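Neues aus der Zelle 2: Der Greiftisch in Zerville ist neu eingerichtet

Seit unserem letzten Rundbrief haben wir am Greiftisch viel umgebaut. Ich möchte der Reihe nach berichten, was gemacht wurde und was noch offen ist.
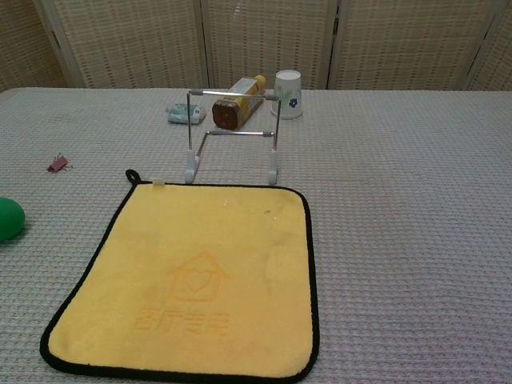

Lama Daher schrieb uns, man solle bei einem solchen Tisch zuerst die Unterlage festlegen und erst danach die Kamera kalibrieren, denn sie habe es einmal umgekehrt gemacht und die ganze Arbeit wiederholen müssen. Ob wir denn auch die Höhe neu gemessen hätten, fragte sie noch.

Ja, das haben wir, und zwar zweimal. Beim ersten Mal war der Arm noch mit der alten Tischhöhe programmiert, und der Greifer hat beim langsamen Probelauf auf den Tisch gedrückt. Die Kraftüberwachung hat richtig angehalten, es ist kein Schaden entstanden. Trotzdem ist die Reihenfolge von Lama Daher die bessere, und wir haben sie so in die Anleitung von Trandirness aufgenommen: Unterlage, Höhe, Kamera, Greifpunkte.

Zur Unterlage. Auf dem Tisch liegt jetzt ein hellgraues Tuch mit Waffelmuster. Auf der früheren glatten Platte hatten wir Spiegelungen von der Deckenlampe, und die Erkennung hat manchmal einen Lichtfleck für einen Gegenstand gehalten. Mit dem Stoff ist dieses Problem sehr viel kleiner geworden. Dafür muss man ihn pflegen. Er zieht leichte Falten, am meisten hinten, und jede Falte ändert die Höhe ein wenig. Wer die Zelle am Morgen einschaltet, streicht bitte das Tuch von der Mitte nach außen glatt und fährt dann das Programm «Nullhöhe». Der Wert soll zwischen den beiden Strichen auf dem Bildschirm bleiben. Wenn er darüber liegt, noch einmal glattstreichen und nicht einfach den Wert übernehmen.

Hinter dem Tisch steht der beige geflochtene Paravent. Er ersetzt die offene Sicht in die Halle, wo immer jemand vorbeigegangen ist. Bitte nach dem Putzen nicht verschieben. Das Hintergrundbild der Kamera ist mit ihm aufgenommen, und wenn er anders gefaltet steht, muss man es neu aufnehmen. Das dauert nicht lange, aber man muss daran denken.

Am schwierigsten war das gelbe Tuch mit dem schwarzen Rand. Der Rand ist für die Kamera sehr gut, er hebt sich klar ab, und die Ecken werden fast immer gefunden. Mit der gelben Fläche hat der Greifer mehr Mühe, der weiche Stoff gibt nach und rutscht zwischen den Fingern weg. Wir haben die Greifkraft auf 70 Prozent gesetzt und fahren die Ecke flach von der Seite an. Beim Drahtständer ist es wieder anders. Man schaut durch ihn hindurch, und die Tiefenmessung liefert dann den Wert von dem, was dahinter liegt. Für ihn haben wir die Greifpunkte von Hand eingetragen, an der oberen Querstange. Diese Lösung ist nicht schön, aber sie arbeitet zuverlässig, solange der Ständer nicht verdreht ist.

Jetzt zum Greifer selbst. Die Fingerbeläge von Aoun waren stark abgenutzt, innen sogar schon glänzend. Nach 2000 Griffen sollen sie gewechselt werden, so steht es im Wartungsblatt, und wir waren leider schon 139 Griffe darüber. Der Wechsel geht so: Arm in die Parkstellung fahren, Druckluft abstellen und warten, bis die Anzeige auf null ist. Dann die kleinen Schrauben an der Rückseite lösen, alten Belag abziehen, Klebereste mit Alkohol entfernen, neuen Belag einsetzen und die Schrauben nur handfest anziehen. Bitte danach den Zähler zurücksetzen — das war beim vorigen Wechsel vergessen worden, und wir mussten die Zahl aus dem Protokoll zusammensuchen.

Der Schlauch am Handgelenk ist ebenfalls neu. Er hat an der Kabelführung gescheuert. Der Techniker von Nasby hat ihn am 02.05.2018 ersetzt und eine längere Schlaufe gelegt. In der äußersten Drehung liegt sie noch ziemlich nahe am Gehäuse, darum ist die Achse 6 im Moment begrenzt. Wer ein eigenes Programm mitbringt, soll das vor dem Start prüfen, sonst bleibt der Arm mit einer Fehlermeldung stehen.

Offen ist noch die Beleuchtung. Das Licht kommt weich von oben, und bei glänzenden Sachen bleibt ein heller Punkt, der die Erkennung stört. Wir möchten bis September einen Diffusor ausprobieren. Wer damit Erfahrung hat, kann sich gerne melden — auch mit schlechter Erfahrung.

Die geänderte Anleitung liegt im Ordner neben dem Schaltschrank. Die alte Fassung bitte nicht mehr benutzen, die Tischhöhe darin ist falsch.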